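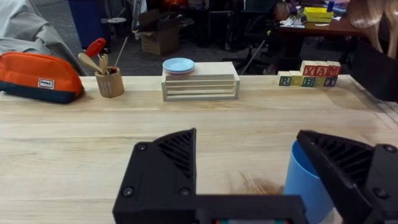
Trilo vs. Jenda: Two Grippers Do the Dishes

21 September 2023

The Trimevgate bench has a new hobby, and it is housework. We have been trying out two sets of gripper fingers, Trilo and Jenda, on the sort of chores people keep promising robots will take over any day now. Both ran on the same controller, Pan, which has strong opinions about wrist angles and shares them by stopping dead.

Trilo is the stiff one. It closes like a stapler and is wonderful with anything that doesn't mind being stapled. Jenda gives a little at the tips, so it forgives a sloppy approach, and we supply plenty of those. The vendor sheet for each promises 1000 hours between finger changes. We'll report back in January, assuming our patience is rated for the same. 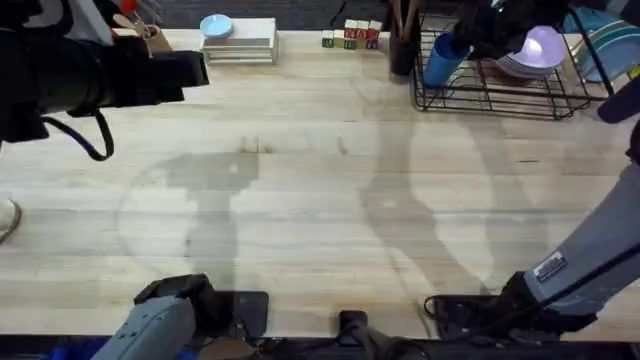
Running 2 arms over one table also means teaching them manners. Pan's default is to let both go for the same object and see who blinks. We now give each arm its own half and a slow lane in between, which costs time and saves knuckles.

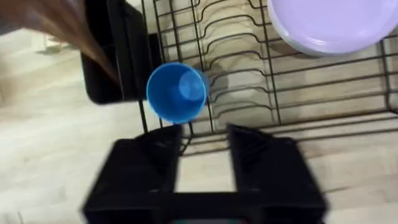
Wrist cameras are where most of our arguments start. Mounted close, they give a fine view of the target and a poor sense of how far down it is. From nearly overhead, a blue cup in a wire rack turns into a blue circle with a paler circle inside, and Pan has to work out the depth from that. The fixed camera helps, until an arm leans in front of it. Next up: a longer bracket, and probably a longer argument.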